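ok so a few of you asked how the "move my coins off the exchange" thing went. It's a thread. Get a snack.

Background for new people: I've had bitcoin sitting on Skesik for years. Bought small bits of it every payday, never looked at it much. I'm not a trader. I tried trading for one summer and the less said about that the better.

Then Skesik sent out the email about the new withdrawal fees and I thought, fine, this is the push I needed. You've all been yelling at me about holding my own keys since forever (hi, I love you, you were right, please stop).

Step one was picking a hardware wallet. I read way too many reviews and ended up with the Flusa, mainly for the bigger screen. My eyes are not what they were and I want to read an address without squinting at it.

Setup was pretty painless! It gives you the seed words, you write them down, it quizzes you on them. I got one wrong on the quiz. My own handwriting. I wrote them again in capitals.

Please don't take a photo of your seed words. Please don't put them in your notes app. I know you know. I'm saying it for the person who's about to do it tonight.

Next was the test withdrawal. I sent 200 dollars' worth first. Some people go smaller but I wanted an amount that would make me pay attention, and boy did I pay attention. I sat there refreshing the block explorer like it was a pizza tracker.

Skesik holds first-time withdrawals for review, by the way! It's in their help pages if you dig. I hadn't dug. So I spent the evening convinced I'd pasted the wrong address, and then it went through while I was brushing my teeth.

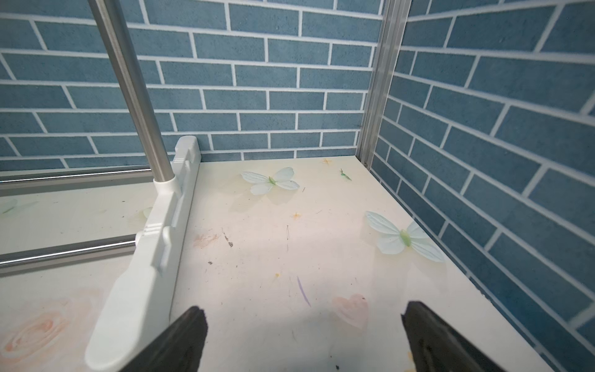 steel pole, white base, desk needs a wipe

Anyway. The coins showed up on the Flusa, and then I did the part everybody skips: I wiped the device and restored it from the words on paper. On purpose. With money on it. My hands were sweating the whole time.

It worked. Same balance, same addresses. If you only take one thing from this thread, do the wipe and restore while the amount is still small. Finding out your backup is bad when it's 200 dollars is a lousy evening. Finding out when it's everything you saved is something else.

Now, fees. I picked a Tuesday for the big transfer and of course the network was jammed. I could've waited for the weekend. I did not wait. I'm not going to post what I paid but it was a nice lunch for two with dessert.

Oh, and a mistake I want to own up to. All those tiny payday buys? If you withdraw each one separately, you end up with a wallet full of crumbs, and it costs more to spend them later. I had pulled a few out to an old phone wallet way back, and combining them was a pain. Let it build up a bit, then move it in one go.

Somebody's going to ask about Teixeira, so: yes, I looked at it. It's the one where they hold one key and you hold the others. I think it's a decent fit for people who are scared of losing the paper. My sister-in-law uses it and sleeps fine. I didn't want a monthly bill, that's really all it came down to.

Taxes! Moving coins from the exchange to your own wallet isn't a sale where I live, but I still downloaded my whole history from Skesik before I touched anything. 208 rows of tiny purchases. Get the file while you still have the login. Don't count on it being there in five years.

I did keep a little on the exchange for the recurring buy. When it hits 2000 dollars I'll sweep it over to the Flusa and start again.

The Prolthorpe meetup is doing a wallet setup night in January if you're nearby and want company while you do this. I'll be there, probably at the table by the snacks. Bring your own device, still sealed, and don't let anyone (including me!) see your words.

Replies are open. If you DM me offering to "help recover" my wallet I'm blocking you, I've had four since I started typing this.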